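Fludside makes frozen fruit bars and freezer-pop sleeves for grocery and school accounts. We are hiring one Process Technician, Frozen Novelties, for the Tresthorpe plant.

**Reports to:** Delwyn Ruddock, Production Engineering
**Shift:** days, with rotation to second shift during the season build
**Start:** April
**Openings:** 1

## Scope of the position

The technician owns the syrup room and the form-fill-seal line from batch release to case packing. The line fills flat film sleeves with unfrozen syrup. Product ships ambient and is frozen by the customer, so fill weight, seal strength and acidity are the controlling variables. A second, smaller line molds fruit bars on sticks and runs in brine. The technician covers that line when its operator is on leave.

Duties:

- Prepare and release syrup batches. Record Brix, pH and temperature at the tank and again at the filler.
- Set up the filler for film changes, including forming collar, jaw temperature and registration.
- Pull seal samples every 12 minutes during a run and test them on the burst rig.
- Verify color and flavor order in assorted cases. An assorted case holds 80 sleeves.
- Perform CIP on tanks and transfer lines, and swab after each flavor change that involves a declared color.
- Enter downtime codes in Lorkodance before the end of the shift. Paper logs are no longer accepted.
- Isolate and tag suspect lots. The technician has authority to stop the line for a seal failure without calling a supervisor.

Maintenance handles electrical work, the ammonia system and anything behind a locked guard.

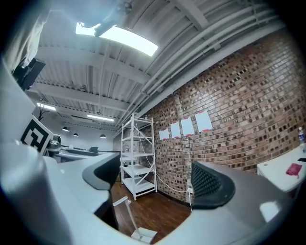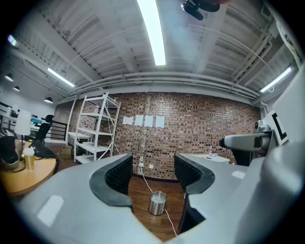
## Requirements

- Two years in a beverage, dairy, confectionery or frozen dessert plant. Packaging experience in another food category will be considered.
- Working knowledge of refractometers and pH meters, including calibration.
- Ability to read a P&ID and follow a written changeover procedure.
- Ability to lift 50-pound bags of sugar and to work on wet floors in issued footwear.
- Basic spreadsheet skills.

Preferred but not required: a current HACCP certificate, experience with vertical form-fill-seal machines, and experience with aseptic or hot-fill product. A degree is not required.

Color vision is checked during the medical. Applicants who do not pass can still be considered for the Luik warehouse openings, which are posted separately.

## Current work

The Tresthorpe line was rebuilt last winter. Two items remain open and will pass to the person hired.

1. The sour cherry syrup foams at the filler bowl and causes light fills. Ketsara Thammasiri in product development has reformulated it once. The next trial uses a lower return-line height and 300 liters of syrup.
2. The new film has a narrower sealing window than the old one. Last season 3,758 sleeves were held for weak end seals, most of them from the first hour after startup. A warm-up procedure exists in draft and needs to be validated.

Flynn Paewai covers both items at present and will stay on the shift through handover.

## Pay and conditions

The position is hourly, full time and permanent. The rate follows grade 4 of the plant scale, with a differential for second shift. Overtime is likely from late winter until the summer orders are filled. Vacation cannot be taken in the six weeks before the first summer shipment. Boots, coats and hearing protection are supplied. Benefits begin after the first full month.

## How to apply

Send a résumé and a short note on one changeover or seal problem you have worked on. One page is enough. State the machine type, the fault, what was measured and what was changed. Cover letters are not read.

Applications go to Carleen Hoani in the Tresthorpe personnel office. Use the reference "Process Technician, Frozen Novelties." The first interview is by phone. The second is on site with Delwyn Ruddock and Apostolos Tsolakis from quality, and includes a bench exercise with a refractometer and a set of syrup samples. Allow half a day. Travel to the site interview is reimbursed against receipts.

Agencies should not submit candidates for this posting.

Posted 13 Nov 2023. Open until filled.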